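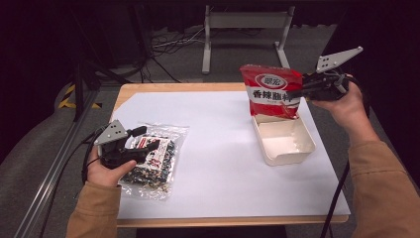
3. Planning and buying the equipment

3.1 How we got to a budget

We had a fixed pot of money and eight months to spend it, which sounds generous until you start asking for quotes. Our first instinct was to do what most groups in this area seem to do: buy one good robot arm, bolt it to a table, and collect everything by driving the arm around. We got as far as a draft order. Then we sat down with a spreadsheet and worked out how long it would take to gather the number of food packing demonstrations we wanted, and the answer put us well past the end of the project.

So we split the spending differently. Most of the demonstrations would come from people holding a pair of hand-held grippers, and the arms would turn up later, for testing. Figure 2 shows a collection station set up that way, with a snack bag in the right gripper held just above a shallow white tray and a second, clear bag on the table by the left one. Everything in this section is about what it takes to buy a station like that, and what we'd do differently if someone handed us the money again.

Figure 2. A collection station in use. The operator holds one gripper in each hand; both are cabled. The table is covered with white paper.

We should say early on that none of this is a cost model in the strict sense. Prices move, suppliers vanish, and a university purchasing office has a logic all of its own. We've tried to write down the order in which decisions had to be made, as that was the part we got most wrong.

3.2 Deciding what counts as one station

This took far longer than it should have. When we asked the three of us in the office to list what was in a station, we got three lists. One had the grippers and a computer. One had the table. One had the curtain, the rail, the tape on the floor and the paper on the tabletop, and that list was the closest to being right.

The trouble with leaving the dull things off is that they get bought anyway, later, one at a time, with delivery charged on each. We paid for two separate deliveries of dark curtain fabric because the first order only covered one side. Paper was the same story. We'd budgeted for a single roll and got through it at a pace that surprised everyone – food packets leave crumbs and grease even when they're sealed, and we change the sheet whenever it starts to look tired.

In the end we settled on a simple rule. A station is everything you would have to carry into an empty room before a person could sit down and start recording. If it has to be carried in, it goes on the list. That includes the bin.

3.3 Grippers: made, bought or both

We looked at three ways of getting hold of grippers. The first was to print and assemble them ourselves from a published design. The second was to buy a finished set from Samus, who sell them in pairs with the mounting plates already fitted. The third, and the one we ended up with, was to buy the jaws and handles ready-made and do the plates and wiring in our own workshop at Triltley.

The home-made route looked wonderfully cheap on paper, as these things do. What we hadn't put in was the time. A gripper that gets squeezed all day wears at the jaw joint, and a printed joint wears faster than a moulded one. Our early prints needed attention every few days, and each repair ate most of a morning. If you have students who need workshop hours for a course, that might suit you very well! We didn't.

The fully finished route had the opposite problem. Nothing went wrong with the sample pair we borrowed, but we couldn't change anything either, and we already knew we'd want to move the sensors about. The perforated plates matter more than they look. With a grid of holes you can shift a sensor along and screw it down again in the time it takes to make tea, and we must have done that dozens of times in the first month. A solid moulded bracket would have meant a new part every time.

One thing to settle before ordering is whether you want cabled or wireless grippers. We went for cabled. They're cheaper, there's nothing to charge, and we never lost a session to a flat battery. On the other hand the cables do hang off the table, and operators notice them, particularly when reaching across to the far side. We'd suggest pricing up longer leads than you think you need and something to hold them out of the way. Short leads were our single most common complaint.

3.4 Objects are a running cost

It had not occurred to us that groceries would need their own budget line. We bought 187 packets of snacks and dried food in the first round and assumed that would be the end of it. Packets go soft. The corners crease where the jaws pinch them, the seams start to give, and after enough handling a bag doesn't hang or fold like a new one. At that point you're teaching the robot about old bags.

Our purchasing system doesn't much care for food. The first order was queried as catering and sent back to us, and so was the second. It went through in the end as laboratory consumables, with a note from the department, and we'd recommend sorting out that note before you need it. We also found it worth buying across a spread of packet types from the start: shiny printed bags, clear bags with a small label, boxes, pots. Clear ones give the cameras a harder time than printed ones, so if the budget is tight we'd protect those and trim somewhere else.

Trays were the one pleasant surprise. We bought plain white plastic ones, and they have lasted.

3.5 Space, power and the floor

Room costs are easy to forget when the room belongs to your own department. Ours came free, but getting it ready did not. It's carpeted, which is kind on the ears and less kind when you're trying to keep cables tidy, as the usual stick-down covers don't hold well. We lost a fair bit of July to this. The metal rail and the uprights were ordered to measure, and the supplier, Didgate, needed final dimensions before we had a final table. If we were starting again we'd buy the table first, live with it for a fortnight, and only then measure for anything that has to fit beside it.

Lighting deserves its own line too. We began with whatever came through the window and found that morning and afternoon recordings looked like two different laboratories. Dark curtains sorted most of that out for far less than the studio lamps we'd been quoted for.

3.6 People's time

By some distance the largest number in the spreadsheet was wages. Once that became clear, plenty of arguments about hardware went quiet. It made very little sense to save a small sum on a handle that left somebody with a sore wrist by lunchtime, and we moved money out of computing and into better grips during the second round of buying.

We also paid for training time, which our first plan had ignored. New operators needed a couple of sessions before their recordings were much use. Picking up a packet by its corner with a pair of jaws is a knack, and so is lowering it into a tray without dragging the rim. We kept the practice recordings but left them out of the main set.

3.7 Spares and the final order

The revised order was signed off on Wednesday, October 17, 2018, and it bought us two complete stations plus spares. We had argued for three stations without spares and are very glad we lost. A station with a broken gripper and no replacement still costs you the room and the operator, and lead times from Makokha for replacement jaws were longer than the catalogue promised.

For spares, we'd now order a full extra gripper for each station, a bag of jaw pads, and at least one of every cable. We'd hold back a slice of the budget as well, with no plan for it at all. Ours went on a second computer when it became clear that copying recordings off a machine while trying to make new ones on it was a bad idea.

The arms were bought last, out of what was left, and the choice of model is covered in Section 4.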